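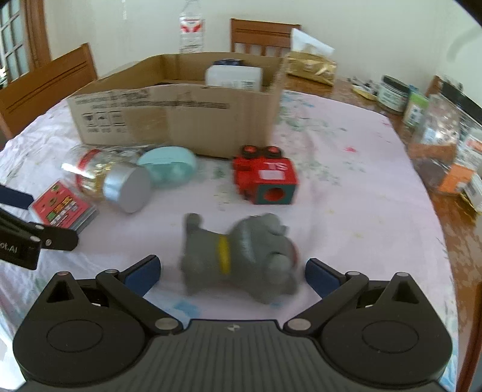 Ticket 44, opened October 2022. Category: tablecloths, staining. Product: Udetti round cloth, pale floral print. Reported fault: the light patches do not come out in the wash. The requester has run the cloth through two cycles with Drillmont stain powder and wants to know whether to try bleach. The pink, green and blue areas look like smudges of paint at first, and with a yellow pad and small dark markers lying along the right side, ink transfer had to be considered as well. Bleach is on hold until print and stain have been told apart.

Checks requested from the customer:

1. Clear the cloth, including the jars and the cardboard box, and turn it over. Compare the back with the front.
2. Press a damp white cotton pad on one green area for 30 seconds. Report any color on the pad.
3. Repeat on a blue area.
4. Read the care label and send the maximum wash temperature.

Reply received. Back of cloth: same marks, fainter, same positions. Pads: clean in both tests. Label: 30 degrees C, do not bleach. The customer had been washing at 45.

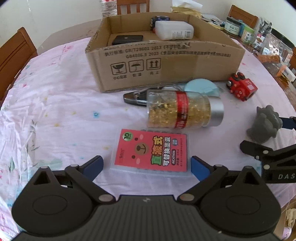 Clerar Home Textiles | Product Care Desk

Finding: no stain. The pale green patch is part of the print and has a soft watercolor edge, as do other areas of this pattern. The leaves, the small dots and the pink flower near the rim belong to the same print. Closed as "pattern, no fault" for the patches.

Second item, added by the customer: wrinkling, worst along the left side, with creases running down toward the corner. Not a weave fault as far as we can tell. Advice sent:

- Wash at 30, short spin.
- Hang damp over a rail, full width, no pegs on the hem.
- Iron on the reverse at low heat while still damp.
- Keep refill cartridges and ink pens in their packs when they are on the cloth. Ink is not covered by the Fallahi finish.

Customer asked whether two washes at 45 void the finish. Answer: no, but expect some fading. Replacement not offered.

Status: closed. Reopen if the pad test shows color after the next wash.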